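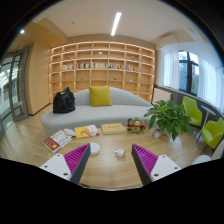

The coffee table in the lounge, book on the left.

Pluter - a reading log that lives in one text file

Hi! I'm Ziad Saliba, and I wrote Pluter because I kept buying books I had already read (Grodetti's second novel, twice, same shop). It's a tiny command-line tool that keeps your reading log in a plain file, one line per book, and spits out a list when you ask for it.

What's in here

pluter.py is the whole program. sample_log.txt has 500 lines from my own log, typos and all, so you have something to poke at before you start yours. The sample is free to reuse. My ratings are in there too, so please be kind about the run of sea adventures.

A line looks like this:

title | author | month finished | rating | note

Only the title is required. Ratings go from 0 to 20 (I grew up with school grades on that scale and can't think in stars). Notes can be as long as you like, just don't put a pipe in them - the parser will split your note in half and you'll get a very odd rating.

Getting started

You need Python 3 and nothing else. Copy pluter.py somewhere handy and run:

python pluter.py add
python pluter.py list July
python pluter.py find geagea

Search ignores case and, as of the last update, accents too. It looks in notes as well as titles, so searching for "train" gets me every book I read on a train plus everything with "training" in it. Working on that! 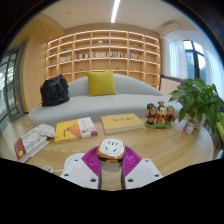

Known problems

Series don't group properly. The Jurside books show up in 29 separate places in my log and I'd love them under one heading.

Sorting by month mixes up the years if you leave the year off, and I always leave the year off.

Windows line endings should be fine now. If they aren't, open an issue and paste in the line that broke.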